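News Reporting I, handout for week five: writing the crash brief

Okay, so last time we talked about fires, and I promised you the thing you'll write more than anything else in your first year at a small paper: the traffic accident brief. I wrote my first one at the Wodunville desk with the phone wedged under my chin, and I spelled the road wrong. Let's try to get you past that stage a bit faster than I got past it!

Start with the worst outcome. If someone died, that goes in the first sentence. If someone was hurt, same thing. After that comes where, then when. The make of the car can wait, and so can the backed-up traffic (unless the road is still closed when you publish, and then it moves way up, because people want to know how to get home).

Don't say whose fault it was. I mean it. "The truck hit the car" and "the truck and the car collided" are two different sentences, and the first one can get you a very long phone call. If the report says the truck failed to yield, write "police said the truck failed to yield" and leave it there. 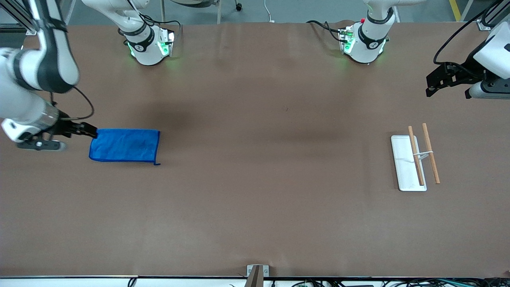 Attribution is the part where I take off the most points, so read this bit twice. Every fact you didn't see yourself needs a source, and "police said" is a perfectly good source as many times as you need it. When you did see it yourself, write only what was in front of you. Suppose all you had was a blue towel lying flat on brown paper, with a black gripper pinching one corner. You can write that. You can't write that the towel was about to be folded, or that it had just been dropped, because you'd be guessing. A car in a ditch works the same way. You saw it in the ditch. How it got there belongs to somebody else until they tell you on the record.

Names. We hold the name of anyone who died until the family has been told and an official source has released it. It doesn't matter if a neighbor has already posted it. Check the spelling with the person who gave it to you, letter by letter, even if it's Smith. Ages too.

Here's the practice brief we'll pull apart on Tuesday:

A Riltwood man was injured when two vehicles collided on Route 229 at Soltani Road, police said. Said Badawi, 30, was driving a gray sedan south on Route 229 when it and a delivery van collided at the intersection. He was taken to Tristen Hospital with a broken arm. The van driver was not hurt. The cause is under investigation.

It's short, around 80 words if you add the road closure, and that's plenty. Notice that the speed isn't in there. The officer didn't give one, so we don't have one. Notice too that Badawi's condition isn't called "stable" or "serious," because the hospital didn't say, and those words mean something specific when a hospital uses them.
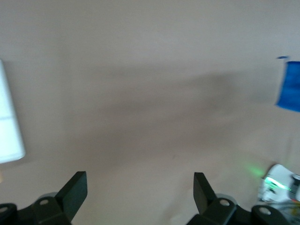
Tabletop with a band of shadow.

A few things people asked me after class. Yes, you can call the dispatcher, but be quick and be nice, and hang up if they sound busy. No, you can't say "accident" in one sentence and "crash" in the next and pretend you didn't think about it. Our style in this class is "crash," since "accident" sort of decides the cause for you (plenty of papers still use it, and I won't fight with your future editor). And please go easy on "tragic." Readers can work that out.

For next week: rewrite the practice brief as if the road were still closed, then write a 200-word version for the morning edition. The extra facts are in the police report I handed out in February. If you lost yours, there are spare copies in the tray outside my office. One of those facts contradicts the brief. Find it, and tell me who you'd call about it.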